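The first thing Encarnación Arrieta wants to know when I get to Skodham is whether I've eaten. I have, a gas station sandwich, and I tell her so. She makes a face and puts a plate of almond cake in front of me anyway, and for the next ten minutes we talk about nothing but ovens.

I came to talk about letters. Paper ones, with stamps! Encarnación runs Lamico, a pen pal exchange that she started from her kitchen when she was between jobs and a little lonely, and that now matches 600 people who mostly don't know each other and mostly never will. There's no app. You fill out a form, you mail it in, and a few weeks later you get a name and an address and you're on your own.

"People ask me for the website and I say, well, there's a page with our mailing address on it," she says, laughing. "That's the website. It does its job."

She grew up writing to a cousin overseas, and she says the habit got into her hands before it got into her head. Her mother would leave a page on the fridge and everybody in the family had to add a line before it could go out. "My brother always drew a dog. Every time, the same dog. My cousin still has them, and you can watch the dog get better over the years and then, when he's a teenager, get a lot worse."

I tell her I haven't written a real letter since summer camp and that I remember it mostly as begging for candy. She doesn't let me off the hook. "Those are great letters! A letter that wants something is so much easier to read than a letter that's trying to be nice."

This turns out to be a big subject with her. New members, she says, tend to freeze up. They buy good paper and a pen they can't afford and then sit there trying to sound like someone in a movie. Her advice is to start with whatever is bugging you. The neighbor's leaf blower. A tooth. She once got a first letter from a stranger that was two full pages on how to fold a fitted sheet, with diagrams, and they've been writing ever since.

"I still can't fold one," she adds.

Horácio Veloso shows up while we're on our second coffee. He does the matching these days (Encarnación did it alone for years and says she was terrible at it, because she kept putting people together who were too much alike). Horácio spent most of his working life planning bus routes, and he talks about pen pals a bit like he's still doing it.

"You want some distance," he tells me. "If I put two gardeners together, they compare tomatoes for three letters and then one of them has a bad year and goes quiet. But if I give a gardener to a guy who fixes elevators, they both have to explain everything. They never run out."

I ask what's on the form, and he pulls one out of his jacket, folded in four. It's shorter than I expected. It doesn't ask your age unless you feel like giving it. It asks what you had for breakfast, what you're bad at, and how long you're willing to wait for an answer. That last one, he says, matters more than everything else on the sheet. Somebody who'll wait a month and somebody who checks the mailbox twice a day are going to make each other miserable.

The oldest member is 89 and writes in pencil. She has outlived two pen pals and asked for a new one both times, and Horácio says her requests come in with very firm instructions. "No poets," he says. "She underlined it."

I have to ask about the ones that don't work. Both of them go a bit quiet, and then Encarnación says it's a lot, it's a good part of them. People move. People get busy and feel guilty and the guilt makes it harder to write, until a short note would have to be a long apology and they just don't. She used to send reminders and she quit doing that. What she does now is mail out a plain postcard with "Hello again" printed on it, which you can send on to your pen pal without adding a word.

"You don't have to explain where you were," she says. "You just put a stamp on it. I think I've saved more friendships with that card than with anything I ever said to a person."

I want one of those cards, by the way. I asked for a couple and she gave me 9.

The money side is simple and a little scary. Members pay a small fee if they can. Printing the forms and the postcards eats up most of it, and postage eats the rest. There was a bad stretch when the old printer closed and the next quote they got was double. Horácio went around town with a folder under his arm until he found a shop that would take small runs, and he's still kind of proud of it, which he should be.

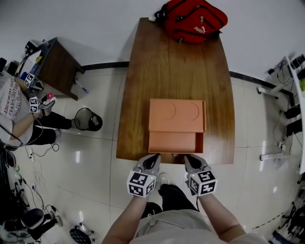

A long wooden table, a box and a red backpack.

Once a year, in July, whoever wants to can come to Skodham and meet. I assumed this was the high point of the whole thing, but Encarnación has mixed feelings. Some pairs who have written for years refuse to come, and she gets it. Others show up and can't find a thing to say, and end up sitting side by side on a bench, writing to each other. She swears she has seen this happen.

"And then they go home and the next letter is wonderful," she says. "It's all about the bench."

Has she ever met her own pen pal, the fitted sheet one? She shakes her head. They've talked about it. They even picked a date once, and then there was a storm, and I get the feeling neither of them was too upset about the storm.

By now it's past four and Horácio needs to catch the mail before it goes out. He asks if I want to fill out a form before he leaves, and I say I'll think about it, and he says that's what everybody says, and hands me a pen. For breakfast I put down the gas station sandwich. Under what I'm bad at, I ran out of room and had to use the back.

My first letter came last month, from a woman who repairs accordions. She opens with a complaint about her landlord and it goes on for a page and a half. I wrote back the same night.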